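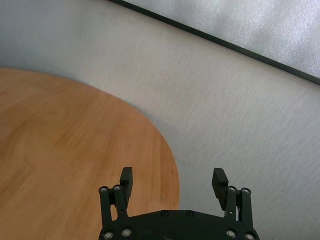
Many people write to me about the big dining table, but the small round one by the sofa gets more cups, more keys and more wet glasses than any other place in the flat, and it receives the least care. My first rule for it is simple: once a day, take everything off. A bare top like this one, orange-brown with the grain running in long streaks, shows you quickly what needs to be done, and you can wipe it in one go and not in small islands between the magazines. Wipe in the direction of the grain. If there is dirt in the grain, it lies along the lines, and a cloth that goes across only pushes it from one line to the next.

Tips for the Home > Living Room > Tables and Floors

For the daily wipe I use a soft cotton cloth, made damp and squeezed very well. One drop of washing-up liquid in a bowl of warm water is plenty. After it goes a second cloth, dry, and I finish with the rim. The rim is where hands touch when people stand up, and there the grease collects. I go round it once with the cloth folded over the edge, above and under.

You should know what top you have before you put oil or wax on it. A printed wood pattern and a real wood can look very similar from one metre. Look underneath, or at the edge if it has no band. If the lines of the grain continue over the edge, it is most likely real wood. On a printed top, oil has nowhere to go, so it stays sticky and catches dust. My neighbour Magdalini Panagiotou oiled hers in November and was still washing it off at Christmas.

White rings from cups: try first a dry cloth and patience, rubbing gently. On a waxed wood I put a little mayonnaise, leave it for one hour, and wipe. Some people laugh, but my mother did it too. Do not use the rough side of the sponge on any table, also not "only a little".

Now the floor around it. A pale grey floor is kind with dust and not kind with marks from furniture. Lift the table when you move it, even if it is light. Under each foot I put a felt pad, and I change the pads when they become hard, as small stones get pressed into them and then they scratch worse than the bare foot. For a thin scuff on vinyl, a clean white pencil eraser often helps, used softly and wiped after with a damp cloth. On carpet, brush the pile with a dry brush first one way, then the other, and vacuum.

With a round table it is easy to miss the floor just below the rim, where the shade hides the crumbs. I bend down and look from the side, with the lamp on.

Dionysis Stefanou asked me how much water to take for the floor. For vinyl in my living room I fill the bucket with 3000 ml, and nearly always half of it goes back down the sink. The mop must be only damp. Let the floor dry completely before you put the table back, or the felt will drink the water and leave a grey circle.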